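Funusano releases Allora 2, a simulation kit for testing robot arm programs before they reach the floor

New version adds wrist-view wide-angle rendering, editable room layouts and a per-seat license for small shops

Funusano today announced the release of Allora 2, the second version of its simulation kit for companies and schools that program robot arms. The kit lets a user build a virtual copy of a workroom, place one or more arms in it, and run the same control program that will later run on the real machine. Allora 2 is available for download from May.

The first version of Allora was sold mainly to integrators who already had their own modeling staff. Allora 2 is meant for smaller teams. It ships with 61 ready-made room parts, including pedestals, tables, wall panels, baseboards, floor markings and storage boxes, and these can be resized and moved without any outside modeling software. Existing Allora room files open in the new version, but lighting has to be set again by hand.

The largest change is in how the kit handles cameras. In the first version, a virtual camera gave a flat view with no lens distortion. Many arms now carry a small wide-angle camera near the wrist, and programs tuned on flat pictures often had to be adjusted when they met a real lens. Allora 2 renders the full circular view, including the curve that the lens puts on walls and table edges and the black corners outside the circle. The gripper and wrist are drawn in the same view, so a program has to deal with the parts of the room that the arm hides from its own camera.
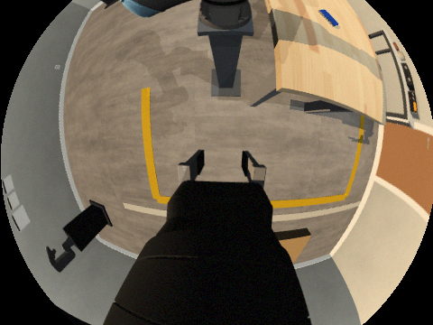 Shadows are now on by default. A table in an Allora 2 room can have a dark band running across its surface, and a small block placed beyond that band has to be picked out by the vision program under those conditions. Users who want an easier starting point can turn shadows off for one object or for the whole room. Wood grain on floors and tabletops can be changed in the same way, from plain to heavily streaked.

Floor markings have also been reworked. Yellow work-area outlines and thinner secondary lines are now separate objects with their own width and color settings. They can be linked to a safety rule, so that a run is logged as failed if any part of the arm crosses the line. In the first version the lines were only a picture on the floor and had no effect on the run.

Allora 2 connects to Duman, the company's control software, through a local network link. Programs written in Duman need no changes to run in the simulator. Customers who use other control software can connect through an open text-based interface, and the full command list is included in the manual. The interface is limited to one arm at a time in this release - support for two or more arms over the same link is planned but has no date.

During internal testing, Funusano ran 2000 simulated pick-and-place runs in a single room layout, changing the position of the block and the direction of the light between runs. The tests were used to find faults in the gripper contact model, which caused small parts to slide out of the fingers in early builds. The contact model has been replaced. Soft objects such as cloth and foam are still not supported, and the company advises against using the kit to plan work with them.

Claller, which supplies training benches to technical schools, will offer Allora 2 together with its benches. The Claller package includes a room file that matches the bench, so students can start a lesson in the simulator and finish it on the physical arm. Schools that already own a Claller bench can request the room file separately at no charge.

Price and availability

A single-seat license for Allora 2 costs $800 per year. Owners of the first version can upgrade for $500 for the first year and pay the regular price after that. A school license covers all computers in one classroom and costs $2000 per year. Each license includes updates and support by email, with replies in English.

A trial version can be downloaded from the Funusano website. It runs for 30 days and includes all the room parts, but it does not save recorded camera footage. Room files made in the trial can be opened in the full version.

Allora 2 runs on desktop computers with a dedicated graphics card. The wide-angle view takes more computing power than the flat view, and on older cards users may need to lower the resolution to keep a run at normal speed. The flat view is still included and can be chosen for each camera separately. A full list of tested cards is posted on the product page.

About Funusano

Funusano develops control and simulation software for robot arms used in light assembly, packing and technical training. Its products include the Duman control software and the Allora simulation kit.

Press inquiries can be sent through the contact form on the Funusano website. Review licenses for trade publications are available on request.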